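The Slow Machine of Ernetby

The workshop at Ernetby opens at six in the evening and smells, in equal parts, of solder and somebody's soup. Along one wall are the lathes. Along the other is a bench where, since September, a small group of adults with perfectly good jobs has been teaching a trolley to go to the shops.

The trolley is called Lightfoot, which was meant as encouragement. It has four wheels off a mobility scooter, a plastic crate for the groceries, and a motor controller from a firm called Muvano that came with 98 pages of instructions and no diagram of the plug. The parts have cost 1,746 pounds so far, a sum recorded on the whiteboard and then, after a visit from someone's wife, recorded rather smaller.

Indoors, Lightfoot is magnificent. It goes round the table legs, stops for feet and parks itself beside the kettle with the air of a butler. Its steering software, Dasiveo, was written over one long winter by people who disagree about where commas go, and it has a firm grasp of lino. Lino is flat and mostly one colour. It does not have a kerb.

Streets are another matter. To Dasiveo, a seam running across the tarmac is a cliff until proven otherwise, and a patch in a paler shade is a different country. The group has fed it 3,577 street pictures, each marked up by hand in the evenings to show which bits are road, which are pavement and which are things a trolley should leave alone. You start a batch full of purpose. An hour later you are arguing about whether a shrub counts as an obstacle or a verge.
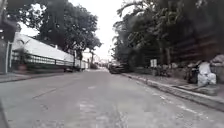

A member who had done most of the kerbs grumbled that shade was the real enemy, and that he would happily swap the whole clever business for a bump sensor and a loud horn. The horn was fitted the same night. It works very well, and is now kept in a drawer.

My own turn at the marking lasted 3 evenings. I was told my trees were generous. I had also put a good deal of pavement down as road, a mistake Lightfoot would have repeated with total confidence, at walking pace, carrying eggs.

The first proper outing is to be the length of the lane behind the workshop, with a person walking alongside holding the stop button – two people, if it's raining, as one will need the umbrella. The shop is a good way beyond that. In the meantime somebody still has to go out for milk, and they take the crate off the trolley to carry it in.

COMMENTS (3)

tinshed_wil
We had the same trouble with shadows on our mower. Turned the camera down a bit and it stopped being scared of the washing line. Still scared of the cat.

Marrowfat
98 pages and no plug diagram, I think I own that controller.

oldspanner
What happens when it meets a dog?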